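Recording your first demonstrations with handheld grippers

So you want to teach a robot to tidy a table, and you'd like to do it without dragging the robot into the room. Good news – you can do the job yourself, with a gripper in each hand, and let the robot learn from that. I've been doing this for a few months now and I still grin when a policy picks up a trick I showed it.

This page covers one simple two-handed task: clearing small things off a round table. I'm assuming your grippers are charged, paired and calibrated. If they aren't, do the Cukoven setup page first and come back.

Getting ready

Turn on both grippers and wait for the green lights. Wipe the faces of the marker cubes with a dry cloth, because a thumbprint across one of those black squares can cost you a whole take. Put on the head camera and tighten the strap until it stays put when you nod.

Now look down at your hands and hold the grippers out the way you would during the task. Both cubes should be in view. If one keeps dropping out at the bottom, tilt the camera down a little and try again. Marjan Shahbazi taught me to do this check standing exactly where I plan to work, and it has saved me a lot of bad afternoons.

Choose small objects with different shapes. Something flat and round is great practice, and so is something narrow standing on end, which loves to fall over just as you get close. Leave a few inches between them at first.

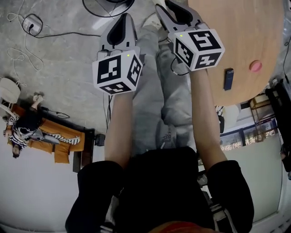 Start every take from the same pose: elbows loose, grippers pointing forward, fingers open. Hold still for 2 seconds. That little pause gives the software a clean starting point, and it gives you a chance to breathe!

Then go. Reach with one gripper, line the pads up on either side of the object, and close slowly. Lift straight up before you move sideways. The other hand shouldn't wander off – keep it raised and in view until its turn comes.

Move at the speed you'd use to carry a full cup of coffee. My first takes were way too fast, and Roland Goodall, who was trimming them, asked if I was swatting flies.

If you miss a grasp, don't stop. Back off, open the fingers and try again. Those recoveries are some of the best data you can collect, and I get a real kick out of seeing the robot copy one. If you drop something on the floor, though, end the take and mark it as bad.

How many takes?

For this task I'd go for 120 good ones. I do them in sets of 18, with a short rest after each set, and move the objects around between takes. Swap which hand goes first now and then, too.

Watch 3 takes from every set before you start the next one. Check that both cubes stay tracked and that the finger opening matches what you see in the video. If a cube flickers out, it's usually your wrist rolling too far inward.

Once the sets look clean, upload the folder to Zurness and start the alignment job.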